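Paper Cup Sorting and Storage at the Dodelcombe Student Commons
Student Project Report
Prepared by Rafsan Nanayakkara, Nov 26, 2019
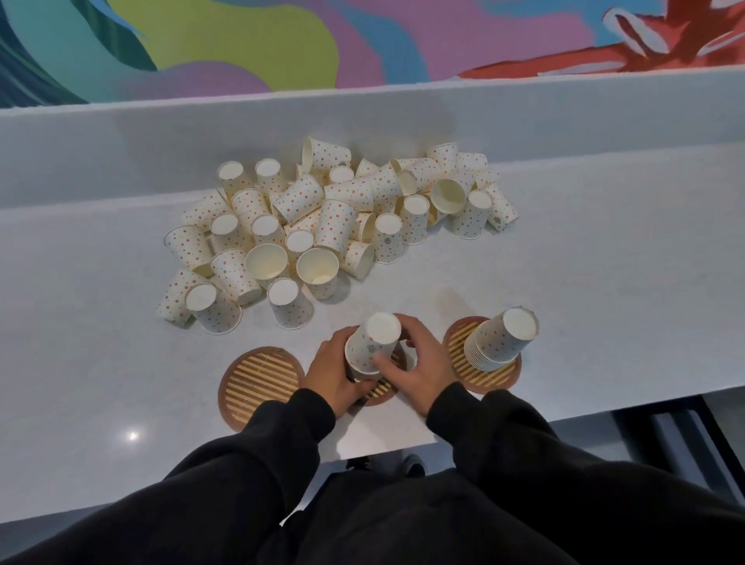 How should paper cups be put away after an event if they have not been used?
They should be turned the same way, nested in short stacks, and returned to a covered sleeve or box before anything else on the counter is cleared.

1. Purpose

The Commons serves drinks at open evenings, club meetings and the July orientation. Cups are set out ahead of time and those left over are put back in the cupboard. In previous terms a large share of the leftover cups was thrown away, as they had been left in a heap and could not be stacked by the time the room had to be locked. The project set out to find a method of restacking that one student could carry out alone, without training, on the existing counter.

2. Setting

All trials were held at the white counter along the mural wall. The counter has a gray speckle and a raised ledge at the back. The ledge proved to be important to the work, as finished stacks could be placed there while the main surface remained available for sorting. The painted wall behind, with its green, teal and pink waves, was not to be touched or leaned against, and stacks were therefore kept to the front of the ledge.

3. Materials

The cups used were white or cream paper cups with small dots in orange, red and blue-gray. They were bought from Plostik, the supplier already used by the Commons, out of the existing supplies budget. One carton of 500 was opened for the project. Ten were set aside as spares for checking the fit of the storage box, which left 490 for the trials. No cup used in a trial was afterward used for drinks.

4. Method

Each trial began with a loose heap of cups tipped onto the counter. Cups came to rest on their sides, on their rims and on their bases, and no attempt was made to arrange them beforehand. The student then restacked the heap using one of two methods.

Method A, stack as found. The student picks up the nearest cup, whichever way it faces, turns it if needed and adds it to the stack in hand.

Method B, turn first. The student goes through the heap once and sets every cup upside down on its rim. When all cups face the same way, they are stacked by lowering one over the next.

Nine students took part, and each completed both methods. Half of the session was given to practice, which was not timed. A cup with a bent rim was put to one side and not forced into a stack.

5. Findings

Method A was quicker at the start of a heap and slower toward the end. Students tended to take the easy cups first and were left with those lying on their sides, which rolled when reached for. Several stacks became too tall to hold in one hand and had to be set down partway through.

Method B took longer to begin but caused fewer interruptions. Once the cups were all inverted, students worked steadily from the front of the counter toward the ledge. Fewer rims were bent, mainly because cups were no longer pushed together at an angle. Most of the participants said they preferred Method B, although two found the first pass tedious and said they would probably skip it if they were in a hurry.

Wiping the counter before the cups are put down made a clear difference. In one early trial the surface had not been dried after cleaning and several rims softened. That trial was repeated.

6. Storage

Two boxes were compared. The Fakir box has a hinged lid and fits the lower cupboard shelf, but stacks lean in it unless it is full. The Starnarcombe box is narrower and keeps stacks upright. It holds 100 cups, and a label can be fixed to the short side. The Starnarcombe box was adopted for the remainder of the project.

7. Recommendations

Method B should be used for all leftover cups at the Commons. Short stacks are to be placed on the ledge and boxed from left to right. Bent cups should go to the craft shelf. The opened sleeve should be kept at the front of the cupboard so that it is used first at the next event.

The question of whether fewer cups should be set out in the first place was outside the scope of this report and is suggested for a later project.

Contact: Dodelcombe Student Projects Office | © 2019 Dodelcombe | Back to top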